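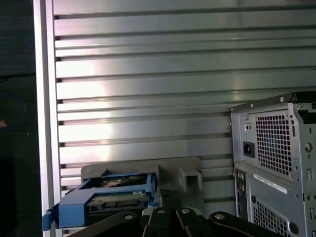

The drive caddy and the rear of the desktop tower, with the gripper in the foreground.

2023-04-21

Readers of this blog will know that the Rerkorine cell is used for handling hard drives in their caddies. I am writing to record a fault which stopped the cell last week, and to set out what has been changed as a result.

The fault concerned grip force. During a routine run the controller reported a secure hold on a caddy when the fingers had closed on the handle tab alone. The arm began its lift, the caddy turned in the grip and the drive fell on to the bench. No person was within reach of the arm. The drive was withdrawn from use and has not been powered up again.

Rhona Cruickshank and I went through the logs the same afternoon. The run had been set for 300 cycles and stopped at cycle 89. In the twelve cycles before the drop, the force reading at the moment of closing had fallen slowly, and no alarm was raised. The alarm limit had been lowered in October, during trials with a lighter caddy supplied by Clivent, and was never put back. I made that change myself and did not enter it in the change record.

There was a second cause. Glare from the ribbed metal panel had shifted the position estimate towards the tab. The Zovonis software gives each estimate a score out of 100, but our script did not read the score before allowing a lift.

The following measures are now in force. The alarm limit has been restored and can be altered only with two signatures. A lift is refused when the position score is low. The arm pauses after the first few millimetres of travel and checks the force again. Finger pads are to be inspected every 3,000 cycles, and the result written in the log book.

The stop button was tested before the cell was restarted and worked as it should. The older Dow cell uses a copy of the same script and will remain switched off until it has been corrected. I shall post the revised start-up checklist when Rhona has finished reviewing it.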